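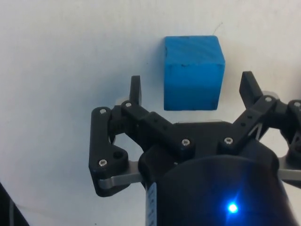

Notas para la charla: «Salir con niños sin hipotecar la casa»

Arranque (tres minutos, sin diapositiva)

Buenas tardes. Me han pedido que hable de ocio familiar barato y he aceptado porque la merienda corre a cuenta de la casa. Ya ven que predico con el ejemplo.

Preguntar quién ha oído en lo que va de semana la frase «me aburro». Esperar a que suban las manos. Preguntar quién la ha dicho. Esperar menos.

Presentarme rápido: llevo la agenda de fines de semana del boletín municipal, con 2349 suscriptores, de los cuales una parte respetable me escribe solo para decirme que el minigolf estaba cerrado. Lo sé. Yo también fui.

Bloque 1. La bolera

Empezar por la bolera Mallet, que todo el mundo conoce y todo el mundo critica. Los zapatos son feos desde que tengo memoria. Las patatas llegan cuando ya te estás poniendo el abrigo. Y aun así, entre semana, antes de las seis, la pista sale a mitad de precio y con las barreras puestas hasta yo parezco alguien.

Contar lo de mi cumpleaños: perdí contra un niño que lanzaba de espaldas. Pausa. No explicar más.

Consejo práctico: reservar por teléfono. La página web acepta la reserva con muchísima educación y luego en el mostrador no consta.

Bloque 2. Patinar

La pista de Claletow abre todo el año. El suelo lo pulieron en marzo y se nota, sobre todo al caer. La sesión familiar dura dos horas, aunque a los cuarenta minutos verán a los padres agarrados a la valla como si fuera un barco.

– Llevar calcetines gordos.
– No alquilar el andador con forma de foca si el niño pasa de ocho años. Se ofende.
– La música la elige Noémie Millet, la encargada. Admite peticiones. No las pone.

(Si hay risas, contar lo del padre de la corbata. Si no las hay, seguir.)

Bloque 3. El béisbol, o cómo sentarse tres horas al aire libre

Aquí bajar el ritmo. Mucha gente cree que hay que entender las reglas para llevar a la familia al campo del Emar. Yo voy desde hace once temporadas y sigo aplaudiendo cuando aplauden los de al lado. El campo tiene 3000 asientos y casi 806 se llenan en un buen partido, de modo que se puede estirar las piernas, el abrigo, la nevera y al abuelo.

Mencionar las noches temáticas: la de los perros, la de los disfraces y la de los años ochenta, a la que acudí vestido con mi ropa normal y me dieron un premio. Niños hasta 4 años, gratis si van en brazos. El mío pesa lo que pesa, así que pagamos.

Bloque 4. Los días de lluvia

La sala de juegos Clekex, detrás de la estación. Máquinas viejas, futbolín con un portero cojo y una mesa de hockey de aire que hace más ruido que una lavadora. Se paga por hora y no por partida. Léonie Le Goff organiza allí un torneo de juegos de mesa para familias; hay que apuntarse con antelación y llegar cenados. El reglamento prohíbe discutir con los jueces, norma que se introdujo después de mi segunda visita.

Avisar: el aparcamiento es pequeño. Mejor el autobús, que para en la puerta y deja algo de tema de conversación para la vuelta.

Bloque 5. Dinero (no alargarse)

Los bonos familiares compensan a partir de la tercera visita. Antes de comprarlos, preguntarse con sinceridad si habrá tercera visita. Tengo en un cajón dos bonos de piscina que me miran mal.

Meter bocadillos donde se pueda. En la bolera no se puede. En el campo, sí. En la pista depende de quién esté en la puerta.

Preguntas

Seguro que alguien pregunta por el minigolf. Respuesta: sigue cerrado.

Repartir las hojas con horarios a la salida, no antes, o se pondrán a leer durante el bloque 2. Devolver el micrófono.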